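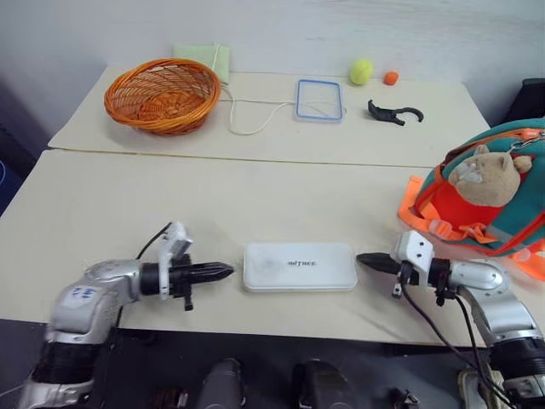

March 2021

Both arms moved together tonight! I've been grinning since I got home and my tea has gone cold twice. Maximiliano had the new wrist brackets on when I came in, and we went straight to the timing problem, the one that has been eating our evenings at Alarcón. The left side was getting its commands 51 milliseconds behind the right. I'd blamed the cables (sorry, cables). It was my own code, a wait I put in last August for testing and forgot. One line! Took it out, restarted, and off they went like two people carrying a couch.

We cut the speed way down after that, to 600 on the slider, and I'm glad we did. The left shoulder still gives a little shiver when it starts from rest. M. thinks it's the mount, I think it's the gains, and there's a chocolate bar riding on it.

Then on to the backpack, which I have been looking forward to for weeks. Cloth is so much harder than boxes. It sags, it slides, the straps go everywhere.

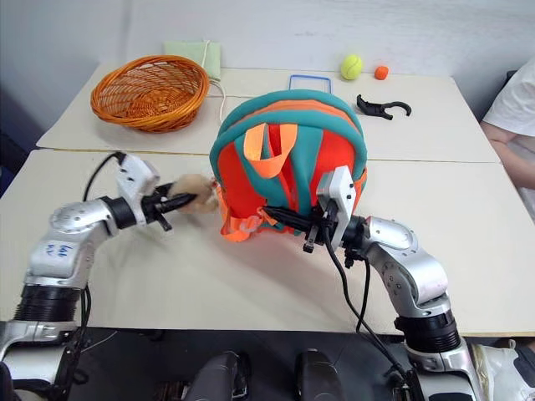 Gönül Sönmez
Arm builder and keeper of the Surmont log

I love the pose with the right gripper down low on the bag and the left one holding the little plush. Two hands doing different jobs – that was the whole dream when we started Surmont on my kitchen floor. The pointed black fingers pinch fabric better than I expected, too. I want to try a softer tip on one side all the same and see what that does.

The log file came to 2,462 lines and I read every one on the bus. Line 847 has a jump in the left elbow that I can't explain yet. Could be a bad reading, could be the plug working itself out again.

For next time: tighten the left mount, tie back the wrist cables, bring the short hex key (it's in my coat). M. wants to go again tomorrow. So do I. Bed now, or at least I'll lie down and think about elbows.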